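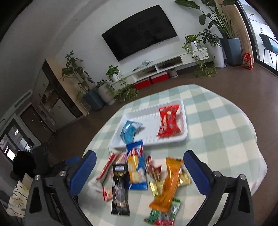
ABOUT US

Msimang is an independent news service covering armed conflict, peace talks and the movement of displaced people. We publish daily reports in English and a longer weekly briefing for subscribers.

The service was started by Zofia Dudek and Themba Khumalo, who had both worked as wire reporters and wanted more room for follow-up coverage after a ceasefire or an evacuation. The two of them ran it from a shared office in the first year. Today we have 4 staff editors and work with local reporters, most of them paid by the story.

Shireen Shezi edits the daily reports. Petronella Mofokeng runs the weekly briefing, which goes out to roughly 800 subscribers. Khanyisile Makhubela handles reporter safety and insurance, and is the person to write to if you would like to file for us.

How we work

Casualty figures are published only with a source. Where hospitals and officials give different numbers, we print both and say who gave them. We do not name reporters in areas where a byline would put them at risk – those stories carry the desk's name. Corrections stay at the foot of the article.

Msimang is paid for by subscriptions and by the sale of reports to other newsrooms. We take no money from governments or armed groups. Our archive, Trundarora, is open to students and researchers free of charge on request.

This page was last updated on January 31, 2021.

2 comments | 700 shares

Contact | © Msimang News Service | Back to top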